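Before you buy a second-hand fridge, or let your brother-in-law give you one, read this. I have moved four of them up the same flight of stairs and have opinions.

# How to fit a fridge into a kitchen that doesn't want one

Kitchens in old flats were built for people who kept butter on a windowsill. Ours has a gap between the end of the worktop and the wall, and everybody who has lived here has put a fridge in it, and every one of them has sworn at it. What follows is the method I've ended up with. It takes an afternoon, or a weekend if your floor is like ours.

## You'll need

- a tape measure that locks
- a spirit level, the short kind
- an old blanket or a flattened cardboard box
- an adjustable spanner
- a torch
- a person who owes you a favour

## 1. Measure the gap in three places

Measure at the floor, at worktop height and at the top. Write down all three and believe only the smallest. Ours is 66 cm at the skirting and rather less at the top, where some earlier tenant plastered the wall with what I can only assume was enthusiasm.

Then measure the depth, from the back wall to where you want the door to begin. Don't forget the plug. A plug sticks out from the wall by more than you think, and the fridge will find it.

## 2. Measure the way in

The gap is the easy bit. Now do the front door, the turn in the hall, the kitchen doorway and the stairs. Measure the doorway with the door open, from the face of the door to the opposite frame. If the fridge only goes through with the door off, take the door off first. Do not discover this while holding a fridge.

My first one, a Dradard, spent a night on the landing. The neighbours were very nice about it and one of them put a plant on top.

## 3. Leave it room to breathe

The booklet will tell you how much space to leave at the back, sides and top. Follow the booklet. If the booklet has gone missing, the maker usually has a copy online, filed under a model number printed somewhere you can reach only by lying down. Look inside the fridge first, on the wall beside the salad drawer, and spare yourself the floor.

Some fridges are made to sit tight between cupboards and some are not. A fridge that isn't, boxed in, will hum all night and cost you more to run.

## 4. Decide which way the door opens

Stand where you chop things. Pretend to open the fridge. If you have to step back, go round the door and reach in from the far side, it's hung the wrong way for your kitchen.

Many doors can be swapped over. You undo the top hinge, lift the door off, move the bottom hinge across and put the whole lot back in reverse. Unplug it first. Lay the screws out on a tea towel in the order they came out. Konrad Frei, from whom I bought the Alska, told me the swap took him ten minutes. He had done it twice before and he has a proper workbench. It took me two hours, and I had a screw left over that I keep in a jar.

Check too that the door can open wide enough for the drawers to slide out. Right against a wall, plenty won't. You'll get the drawer halfway, and from then on you'll be posting lettuces in at an angle.

## 5. Move it upright if you can

Walk it in on the blanket, one of you pulling low down and one steadying from behind. Keep it upright. If it had to travel on its side, stand it up and leave it switched off for as long as the booklet says before you plug it in. People will tell you an hour is plenty. They are not paying for your compressor.

Don't pull on the door or the handle. Tape the door shut, with tape that peels off again, and put the shelves in a separate box.

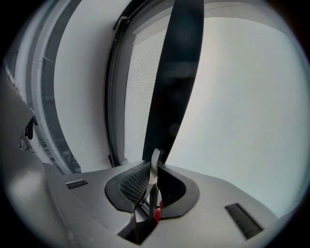

Once it's in front of the gap, stop and plug it in before you push it home, with the switch at the wall off. I have twice done this the other way round, and the second time I fished for the socket with a coat hanger.

## 6. Level it

Put the spirit level on top, side to side first and then front to back. The front feet screw up and down. Most fridges like to lean back a whisker so that the door falls shut by itself, though yours may want to be dead flat, so check.

On a bad floor you'll need something under one foot. A square of hard plastic packing is right. Folded cardboard works for a month, goes soft, and leaves you with a fridge that nods when you shut it.

## 7. Switch on and leave it alone

Let it run empty until it's properly cold. A cheap fridge thermometer on the middle shelf will tell you more than the dial, which on most models goes from one to something and means nothing in particular. You're after five degrees or a little under.

It will click and gurgle for the first day. That's normal. If it rattles, pull it forward a touch, as it's probably leaning on the wall or on a pan you left up there in March.

Keep the tape and the blanket somewhere handy for next time.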